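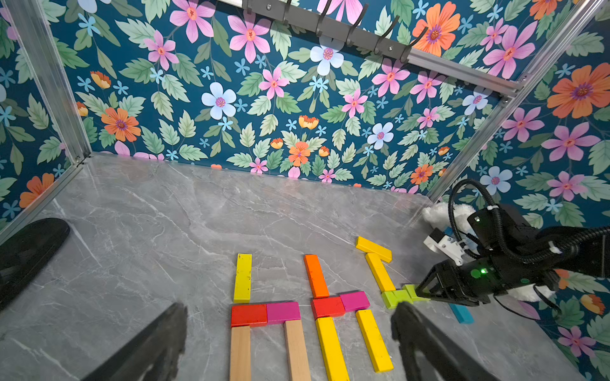 Ollside play corner: inspection checklist with comments
Bay 6, floral walls. Checked by Hayley Haslam, 9.15 am. Copy to Hubert Marciniak.

1. Floor
Surface sound and level: Yes
Comment: Grey marble pattern makes small bits hard to spot. Sweep before looking, then look again from the side.

2. Frame posts and rail
Posts firm when pushed by hand: Yes
Fixings tight: Yes, one nipped up on the left post.
Sharp ends or burrs: Slight burr on the lower left rail. Filed.
Comment: Aluminium only needs a wipe with a damp cloth. Please stop using the scouring pads.

3. Wallpaper
Lifting at joins or corners: Right side wall, a short length low down. Pasted back, check again in May.
Marks: Wiped off.
Comment: Theresia Sutter has the spare roll of the teal. Ask her before ordering more.

4. Hook rack
Bolts tight: Yes
All five hooks secure: Yes
Height: 163 cm, no change.
Comment: The hooks point outwards, so the rack must not be moved any lower. Light things only. No bags with long straps.

5. Wooden blocks
Splinters: One plain block, short edge. Sanded and put back.
Paint flaking: None found.
Specks on yellow block: Does not come off with soap and water. Not flaking. Leave in use.
Full count against box list: 191, correct.
Comment: Painted and plain blocks both go in the same box. Blocks laid out on the floor can stay during opening hours but must be picked up before the floor is swept. Do not soak the plain ones. Ximeng Yan asked whether the magenta can be touched up. Only with the Zidatum toy paint, and leave it overnight.

6. Way in
Clear: Yes
Comment: Keep the stacking chairs on the far side of the corridor.

Actions
Recheck pasted join: Hayley
Run a glove along the filed rail: Clem Tamihana
New sanding sheets, fine: Hubert to order

Result: Pass, open for use.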